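Hullent Stone Sealer, 18-ounce bottle
Reviewed by Johannes Adams

I have been promised a lot of things by bottles. Travora's old spray was supposed to keep my counters safe from red wine, and it did fine until there was red wine. So when the store in Favondale swapped it out for Hullent at $18, I bought one and expected little.

The label says one coat, wipe off, done for years. It doesn't say how many years, and the phone line couldn't tell me either. The first person said two, the second said it depends on the stone. Fine, but then print that.

Putting it on is easy enough. You spread it with a cloth, leave it 90 minutes and buff. The smell is worse than the label lets on, so open a window. My left side buffed out clean. The right side had a haze that took three more passes and most of a roll of paper towels, and the instructions don't mention haze at all.

Then I tried it on a spare offcut next to a bare patch. Olive oil sat on the sealed half overnight and wiped away. Coffee, same. Lemon juice left a dull ring on both halves, and I couldn't tell you which was which. A sealer won't stop acid from etching marble, any stone yard will tell you that, yet the front of the bottle has a big cut lemon on it. I'd call that a cheat. 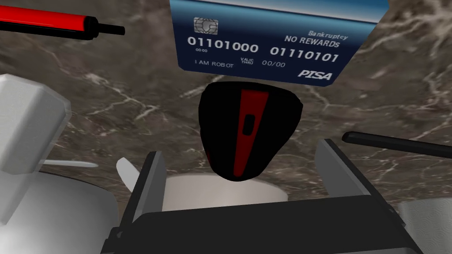 Dark stone is also where the haze gets you. On a pale counter you could probably live with it. On brown or gray you'll be bending down to look across it every time the sun comes in, and then buffing again.

Shabalala makes a paste that costs more and takes all afternoon, and I still think it beads water better. If you only worry about oil and coffee, Hullent is okay. Buy one bottle, try it in a corner behind the toaster, and keep the receipt.

Three stars out of five. It would be four without the lemon.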